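## Gripper month in the sim group

*5 October 2018*

If you've walked past our corner lately and heard cheering, that was the gripper comparison. We finally got it going! Birthe Ingvarsson had been asking since July for a fair way to compare fingers before we order any more of them, and Vilmos Bárány got tired of hearing about it and built one over two long evenings.

The idea is simple. You take one arm, one tabletop and one small job, and you run the job over and over in simulation while changing only the thing on the end of the wrist. The job is picking up a small cube and putting it in the tray. It sounds dull, I know, but a cube is a surprisingly rude little object. If the fingers come down a bit crooked it spins. If they close too fast it squirts out to one side and you spend the rest of the run chasing it across a very slippery white table.

We have two sets of fingers in the comparison so far. The first is the plain parallel pair, flat on the inside, which is what most of us would reach for without thinking. The second is the set Lwazi Lekota drew up, with a shallow curve on the inner faces (he calls them the spoons, and the name has stuck, sorry Lwazi). Each set gets 100 starts with the cube dropped in a different spot and turned at a different angle, and both sets get exactly the same 100 starts. That last part matters a lot to Birthe and she is right about it. Our older tests used fresh random spots every time, and we argued for weeks over differences that were probably just luck. 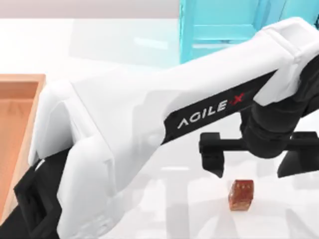 The plain fingers went first and got the cube into the tray on 61 of their starts. I was hoping for more, but the misses are so useful that I've stopped minding. Most of them come from the same place: the wrist stops a hair too high, the tips catch only the top edge of the cube, and it tips over when the arm lifts. Vilmos added a replay button that jumps straight to the moment of contact, and I can't tell you how much time that saves. You sit down meaning to look at one miss and come up for air an hour later with a page of notes.

The spoons are still going through their starts, so no score yet. What I can say from the replays I've watched is that they're lovely when the cube is turned at an angle, since the curve seems to nudge it around as they close, and pretty bad when it's square on. Lwazi thinks a flat strip down the middle of each curve would give us both. Zdenka Bošković thinks he should leave the shape alone and slow the closing speed. I would like to see them each try it and compare notes over coffee.

Speaking of closing speed, the controller side turned into a bigger story than we planned. We started with Prustura, our old in-house controller, which moves to a point above the cube, drops, closes, and lifts, all on fixed timing. Umut Kılıçarslan has been working on a replacement called Kaplan that watches the force on the fingers and waits for it to settle before lifting. Even with the plain fingers you can see how much calmer it is. Prustura yanks. Kaplan sort of takes a breath first, and then up it goes. Umut wants another round of tuning before anyone puts numbers next to it, and I promised not to print any, so you'll have to come by and watch.

We also learned a few small things that may save you some trouble in your own work:

- Check the friction setting on the tabletop before you blame the fingers. Ours was far too low for the whole first afternoon.
- Start with the gripper wide open every time. We tried a narrower opening to save a moment on the close, and it clipped the cube on the way down.
- Save the camera view together with the run. Zdenka moved the view in close on the wrist for debugging, forgot to put it back, and the next batch recorded beautiful fingers and hardly any tray.
- Name your runs. We have 554 saved replays and far too many of them are called "test" or "test new."

That camera slip had a nice side to it, by the way. The close view is now everyone's favorite for looking at contact, and we've kept it as a second option next to the wide one. The wide view is still better for judging the approach and the whole carry over to the tray. Zdenka is setting things up so both get recorded from the same run, which should end the small tug-of-war over who gets the view they want.

Next up is the part I'm most excited about. Our friends at Visetti have a test bench at their Sustotville shop and have offered us time on it, so we can see whether the order we get in simulation holds up on hardware. I have no idea if it will! Real finger pads wear and pick up dust, and our simulated cube has never once been sticky. Birthe is writing the plan for that now and wants the same list of starts used there as far as a person with a ruler can manage it.

If you have a finger shape you'd like to try, please send it over. It doesn't need to be pretty. A rough model with the mounting holes in the right place is enough, and Vilmos can usually have it on the wrist the same day. Odd ones are very welcome. Lwazi has already started on a three-finger version and won't show it to any of us until the spoons are done.

Replays are in the shared folder under "grippers," with the plain-finger runs sorted by how they ended. Start with the tipped ones. Umut will also have Kaplan running on the big screen at lunch for the rest of the month, so bring a sandwich and pull up a chair.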